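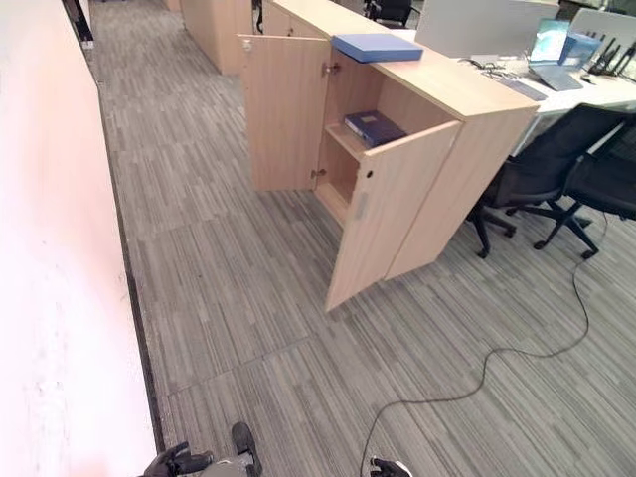 A storage cabinet with its doors open in an office aisle.

Mayoral candidate Jean Skinner met with union members at the Nenent bus garage Sunday, where she promised to keep transit maintenance work in the city's hands if she is elected.

Skinner, a former member of the Plona City Council, spoke to drivers, mechanics and dispatchers at the end of the morning shift. She said the city should not renew talks with Muvier, a private contractor that has offered to take over repair work at two of the city's garages.

"The people who keep these buses running live here and pay taxes here," Skinner said. "I will not sign a contract that sends their jobs somewhere else."
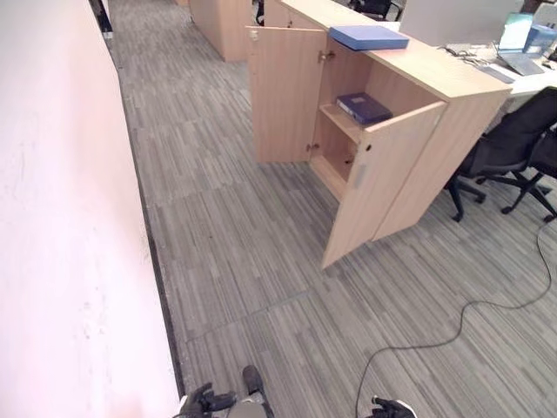 The visit came one week after Transit Workers Local 103 voted to endorse her campaign. The local represents 400 employees of the city transit department, including all of its mechanics.

Local President Kwesi Asante said members had asked each candidate to state a position on contracting in writing. Skinner was the first to reply, he said, and she agreed to meet with members before the vote was held.

"Our members wanted a clear answer, and they received one," Asante said. "They will be knocking on doors from now until the election."
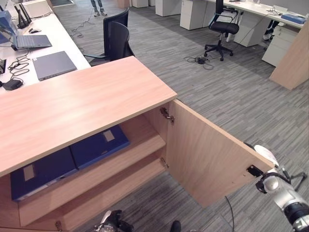 Under her plan, the city would fill 14 vacant mechanic positions during the next budget year and reopen the apprentice program at the Baidoo Street garage. Skinner said the cost would be covered by reducing overtime, and that a full budget outline would be released in September.

The current labor agreement expires at the end of the year. Negotiators for the city and the union have met four times and have reached terms on scheduling and safety equipment. Wages and health coverage remain open. 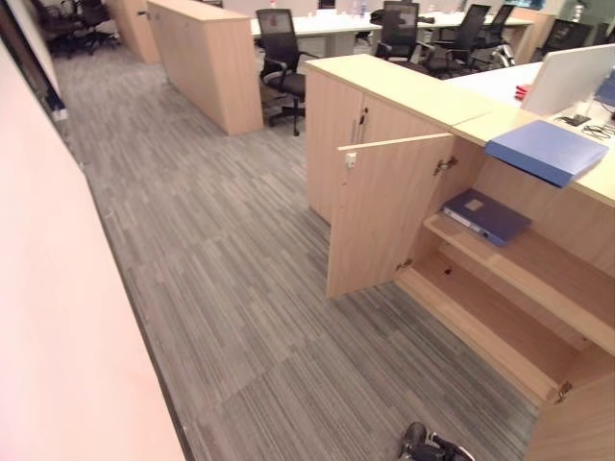
Muvier said in a written statement that its proposal would protect current employees for the first two years of the contract. The mayor's office declined to comment on the proposal while negotiations continue.

Skinner is scheduled to address retired members of the local at the Plona union hall next week. The meeting begins at 6 p.m. and is open to members and their families.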